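Wollow High senior's records bill clears first vote

February 2021

A bill that would let students ask for certain school suspensions to be removed from their permanent records passed its first subcommittee vote this month. Much of the wording came from Lina Sleiman, a senior at Wollow High School and a member of its debate team.

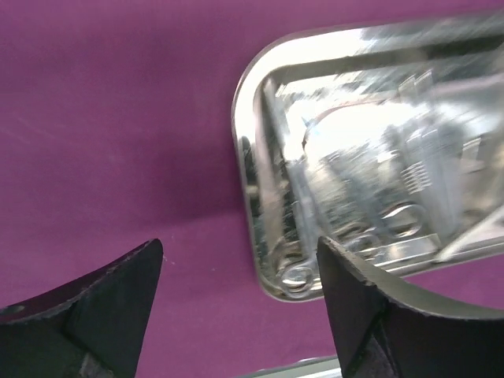

The bill covers suspensions of five days or less. A student could file a request after 11 months with no further suspension, and the district would have to answer in writing. Cases involving weapons or serious injury are excluded.

Sleiman began the draft as a class paper in government. She compared the record rules in the Stotow and Pisari districts and found that only Pisari had a written process for removal.

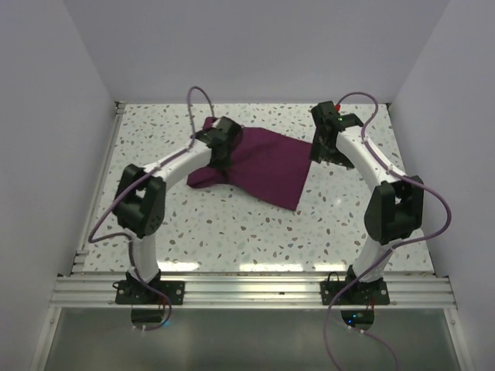
Tabletop workspace with two robot arms and a purple cloth.

Selvaraj Kanagaratnam, who coaches the debate team, said the text went through two full rewrites before it was filed. The first version set no deadline for a district's reply. The second applied to expulsions as well, and that section was taken out.

"The definitions took the most time," Kanagaratnam said. "A suspension served at home and one served in school are recorded on different forms."
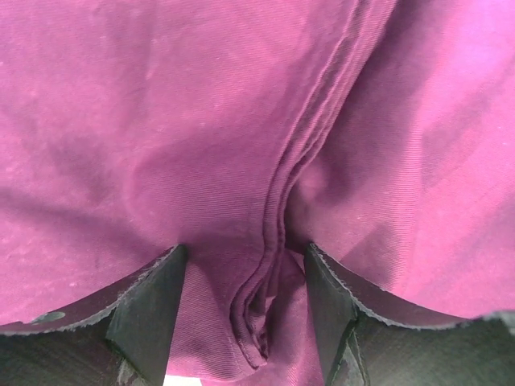

What happens next

The bill moves to the full education committee, where Sleiman is scheduled to testify by video. Members have asked for a cost estimate from the Ayele district, which still keeps its older records on paper. 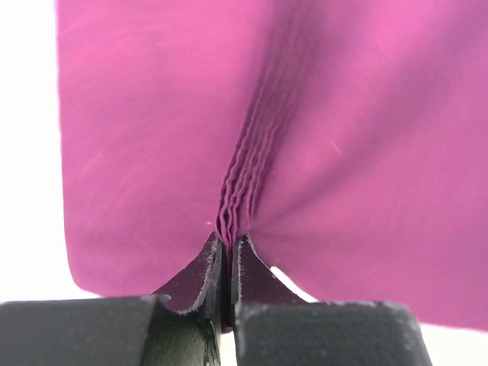
If approved, the rules would apply to suspensions issued after the start of the next school year. Earlier records would stay under current district policy.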